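3. Gathering Demonstrations in Simulation

3.1 Scene and task setup

All of the examples used to train Gelex were gathered in simulation. We made this choice early and we are still happy with it: a simulated room can be reset in an instant, the same starting state can be given to two operators, and a bad grasp costs nothing but a few seconds. The scenes are built in Tromatlow, our in-house scene builder, which places a two-armed robot in a plainly modeled room and varies the wall and floor surfaces from one episode to the next. We wanted the policy to care about the handle in front of it and to ignore the decor, so some rooms have a picture on the wall and others have none.

Each episode asks for one thing. The operator must bring a gripper to a handle, close on it, and pull until the target joint has moved past a set angle or distance. Figure 3 gives three views from the collection work, one taken from above the torso and two taken close to a gripper.

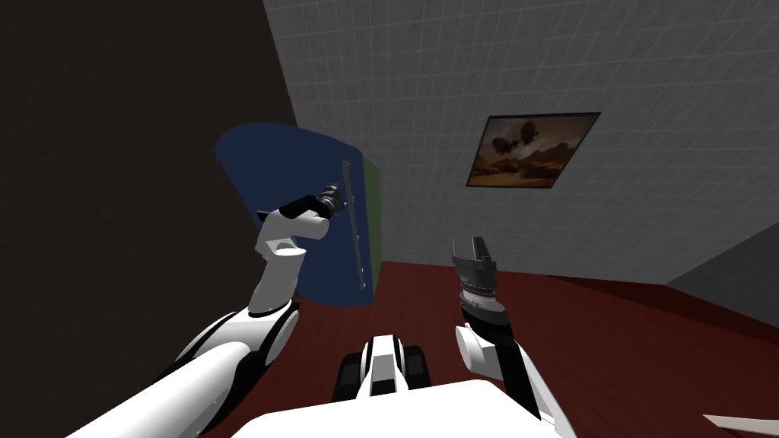 Figure 3. Views from the simulated collection rooms, with the left gripper near the upper end of a long vertical handle in the first view. Source: rendered by the authors in Tromatlow, Humitz scene set.

The Humitz scene set contains 70 layouts, of which 13 were held out for testing and never shown to the operators. A layout fixes the fixture, the handle and the room; the robot's starting pose is drawn fresh every time. This turned out to matter a great deal! In our first pilot the robot always started square to the target, and the policy we trained on that data was lost as soon as the base was turned a little.

3.2 Teleoperation

Operators drive both arms through Doolan, a light control program that maps two handheld controllers to the two wrists. Either arm may do the work. The idle arm is recorded as well, and we keep its motion in the training data, because operators often move it out of the way before they begin and we would like the policy to pick up that habit.

Commands and joint states are stored at 30 Hz along with all camera streams. We found the wrist views especially rewarding to work with. From the torso, a handle can be hidden behind the forearm for much of the approach, while a wrist view shows the gap between the fingers and whatever they are about to close on.
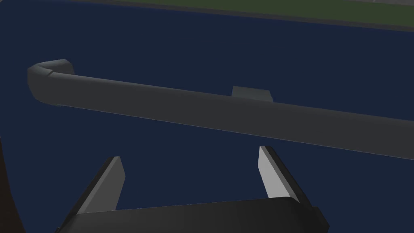

Approach direction is where our operators differed most from one another, and we were delighted by how much useful variety this gave us. Some came at a bar straight on and turned the wrist at the last moment. Others lined up early and moved in slowly. We gave no rule about this. The only firm instruction was to stop before contact if the fingers were not on either side of the handle, back away, and try again. Episodes with such a retry were kept whole, and they became some of the most valuable examples we have: a policy trained without them tends to push on a missed handle until time runs out.

3.3 Filtering and labels

An episode enters the final set if the joint passes its goal and the simulator reports no deep overlap between solid parts. After filtering we had 2,670 episodes. Every one was also split into approach, grasp and pull phases, using finger contact and joint motion as the cues.
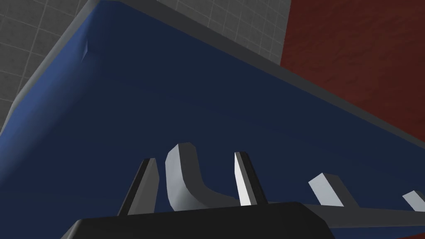
Contact cues work well on plain bars and less well where several parts stand close together. In those layouts a finger may brush a neighboring piece well before it reaches the right one, and the automatic split then places the grasp too early. We corrected these cases by hand in a simple replay viewer, stepping through the wrist stream until both fingers had settled. It is slow work, but we would do it again, as the corrected phase labels gave a clear gain in the tests of Section 5.

The phase labels are used only in training. At test time Gelex receives the camera streams and joint states alone, and must work out for itself how far along it is.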